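Right, the thread I promised on house rules for the arms. Got a cuppa and 2 hours before my next booking, so mute me now if you don't care about robot etiquette.

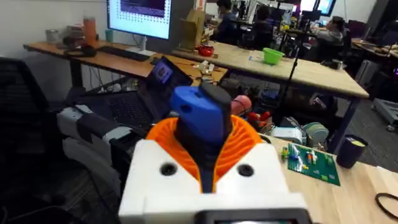 Karine Landry replied: Do you really need written rules for arms that small? Ours have never hurt anyone and we just tell new people to use common sense.

Fair question Karine, and I used to say the same! The trouble is that my common sense and yours were formed in different labs. Mine says don't lean over an arm that's powered. Somebody else's says it's fine as long as it's not moving. Both people think they're being careful.

So ours are written down. One page, taped up by the door and pinned in the channel. We call it the Kitimetti sheet, after the project it started on, and yes I know the name means nothing to anybody outside.

Rule one. Say it out loud before you enable torque. "Going live on the left" or whatever, and then wait for an answer from anyone who's near the bench. Headphones count as no answer. Walk over and tap the desk.

Rule two, the one people grumble about. Whoever starts the run owns the stop. If you have to leave the room, you either hand it over by name or you power the thing down. "Can someone keep an eye on it" is not a handover.

We did have a proper argument about that one. Renu Ahuja wanted the stop to belong to whoever is physically closest, and I can see her point, because in a real hurry the closest person is going to hit it anyway. We ended up with wording that covers both: anyone may stop it, one person must. She wrote that line, it's better than mine was.

Rule three is about drinks. Open cups stay off any table the gripper can reach. Cups used as props in a task are fine but they go in empty and they live with the props afterwards. I have strong feelings about this and will not be taking questions.

Rule four, mark your reach. Before a new task gets its first run, move the arm by hand (torque off!) through the furthest it can go, and put tape down where that lands. Laptops, phones and elbows go outside the tape. If the task changes, pull up the old tape – two sets of lines on one table is worse than none, everybody just picks the one they like.

Rule five is cables. Nothing hanging where a foot or a chair wheel can catch it, and strain relief at both ends. I'm not going to pretend we're saints here. It's the rule we break most and the one I nag about most, and I'm as bad as anyone.

Rule six, printed parts. Every printed finger or mount gets a bend-and-look before the first run of the day. You're after whitening, layer splits, screws that have started to wander. If it fails it goes in the bin, straight away, not back in the drawer "for spares". Write the swap in the log, because a new finger can sit a hair differently and your older recordings won't match.

Which brings me to the log. Ours has 13 columns and I'd happily lose half of them. The ones I'd fight for: who ran it, which arm, which fingers, what was on the table at the start, and why it was stopped. That last column has taught me more than all the rest put together.

Someone's bound to ask about the actual standards, so: yes, go and read the ISO material on industrial and collaborative robots, and do a proper risk assessment for your own setup. Our sheet sits on top of that sort of thing and doesn't replace it. Light arms can still pinch, and they can still flick a prop at your face, so don't let the size talk you out of the paperwork.

Rule seven, people in the background. We share a room, and plenty of folks at the other desks never signed up to be in anybody's dataset. So you ask before you record, every session, and a no is a no. You can turn the bench, put up a screen or come back later. You don't need to know their reasons.

If I started over I'd write fewer rules and review them more often. We look at the sheet once a month now and the next go is 14th March. Anything nobody can remember the point of gets crossed out on the spot. We lost a whole rule about chair colours that way, no regrets.

Karine, to come back to you – try asking your newest person where they think they're allowed to put their hands during a run, then ask your oldest hand the same. If the answers match, you may well be fine without a sheet.

I'll put up a plain text copy of ours once Renu has fixed my spelling. Pinch whatever's useful and change the rest to suit your room.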